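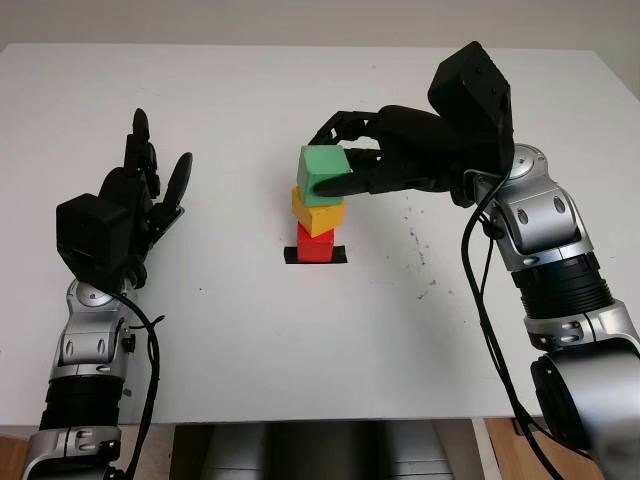
March, notebook, late afternoon

Okay, back on the ice melt comparison after a long gap. I promised Farhad Safavi I'd write down what I did this time, as last time I kept it all in my head and then we had that awful meeting where I couldn't remember which curve was which.

So, the question again, in plain words: if you fit a curve to the yearly minimum sea ice volume and run it forward, how much does the answer depend on where you start the fit? My gut said "some." The answer is "a LOT," and I've been grumpy about it since lunch.

Setup. I'm using Viklow for the fits (the old version, the new one keeps choking on missing months) and Nina for the toy melt model. Nina is still the little one-column thing Mehrangiz Najafi wrote, with a slab of ice, some ocean under it, and sunlight coming in on top. No wind, no currents, no ridging. It's a cartoon, but it's a fast cartoon, and I can do a full batch of 2,000 runs while I eat a sandwich.

First pass: straight line through everything. Fine, boring, goes down. Second pass: same thing but dropping years off the front one at a time. The slope wobbles all over the place. Start in a high-ice year and the line dives, start in a low one and it flattens out so much you'd think things had calmed down. I knew this would happen in principle, but seeing the crossing dates fan out across the plot was something else. I also tried the exponential and the Gompertz shape, mostly because Farhad likes the Gompertz. It does hug the older data nicely. It also has that long lazy tail that never quite reaches zero, so the "when does it hit the threshold" date slides off to wherever you like depending on the last couple of points.

Then I got sidetracked (of course) by the albedo setting in Nina. Default has the bare ice and the melt pond switching over at a single temperature, like a light switch. Mehrangiz swears she put in a smooth ramp ages ago. I went looking and yes, the ramp is there, it's just turned off in the config I copied. So every run I did this morning used the hard switch. Argh! Redid the lot with the ramp on, and bumped it to 3,000 while I was at it. The sudden drop in the late summers mostly goes away and you get a much more gradual slump. Glad I caught it before I sent anybody a plot.

Things I noticed in the new batch:

Snow matters more than I gave it credit for. A thick spring snow layer keeps the ice bright well into the melt season, but the same layer in early winter keeps the ice from thickening. The two pull against each other and in Nina the winter effect wins, at least with the snow numbers we have now. I don't trust those numbers.

Year-to-year noise swamps nearly everything else over short stretches. I picked 13 runs at random and printed them out without labels, and I could not sort the warmer ones from the cooler ones by eye from the first decade. Going to make Farhad try it too.

Ocean heat from below is a single constant. That bugs me. Mehrangiz says leave it alone until the snow is sorted, and she's probably right, but I've put it on the list.

Pletivel crashed 2 times while saving the output, both times on the big file. I moved everything over to the Fikska drive and it went through. If you're reading this and wondering where the morning batch went, I deleted it, please don't go digging for it in the backups.

Next: get better spring snow depths, rerun with the ramp ON (check the config!!), and plot the threshold dates as a spread instead of one line with a year on it. Farhad wants the single line for the poster. I'm going to argue with him about that tomorrow, after coffee.

Also need to ask Mehrangiz whether her thickness is the mean over the whole cell or just the icy part. I've been assuming the whole cell.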